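Flusia - fixing subtitle drift in streaming downloads

Hi! I wrote Flusia after one too many evenings watching people's mouths move a good second before the words turned up. It reads a subtitle file, compares it with the audio and shifts the lines back to where they belong. Works on the telly box, the laptop and (mostly) my old tablet.
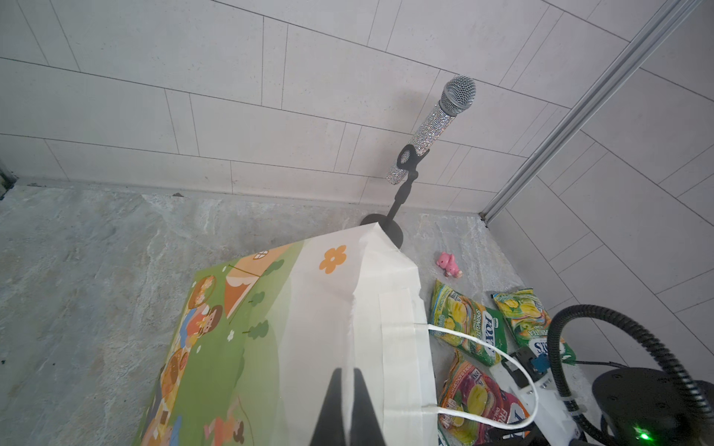 You need Litadgate 2 or newer. Put your video and its .srt file in the same folder, run flusia sync and leave it alone for a bit. Films over 300 minutes get split first, so don't panic if you see extra files - they go away at the end.

The test set in the samples folder has 366 short clips, 50 of them with songs in, as songs are where it goes wrong most. Deepak Saxena sent me a load of Hindi ones in February, thank you Deepak!

Known problems: double subtitles confuse it, and the Agarwal player ignores the new file until you restart it. No idea why yet.

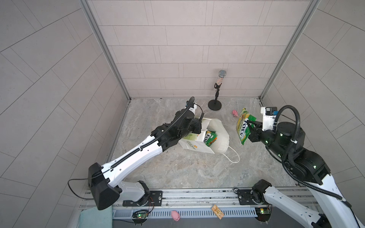
Murnberg, Monday, April 15, 2024

New version is up. Fixed the crash on empty lines, and the --offset option takes minus numbers now. Please keep sending me broken files, I do read every message!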